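From: Tài Nghiêm
To: Winside staff list
Subject: Re: Lid station and the Wednesday shift

Someone on the Bevan side wrote:

> I keep hearing that the lid station goes to the arm in May.
> Does that mean fewer people on packing? And why are two of
> ours spending whole mornings with grippers in their hands
> when we're behind on the Rurura orders?

Fewer people on packing, yes. Fewer people in the building, no. There are 13 of us on the packing line now and 3 will move to checking and rework. Same pay grade, same start time. I asked for that in writing and have it. The names aren't settled, so if you want to move or really don't want to, tell me by Wednesday noon.

The mornings with the grippers are paid hours and they count toward your shift. You do the job by hand, tray and glass lid, over and over, and the arm's program is built from those runs. We have 1,194 usable ones. Hiso wants 1,839 before they'll switch anything over, so expect this to go on a while.

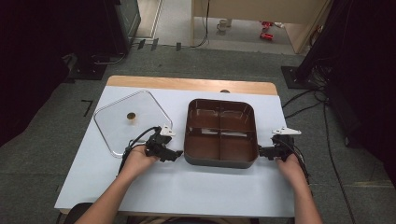

It's harder on the wrists than packing is. I did a full morning of it and felt it the next day – more in the thumb than anywhere else. Starting next week nobody does more than an hour at a stretch, and you swap with your partner after that. If the schedule says otherwise, go by this message.

On the Rurura backlog, you're right that we're short, and I've told the office so. They've agreed to overtime but not to pausing the runs.

One thing I still don't have an answer on is who clears a jam once the arm is live. The draft says "operator," which could be any of us. Until that's fixed I wouldn't sign the new job sheet.

Tài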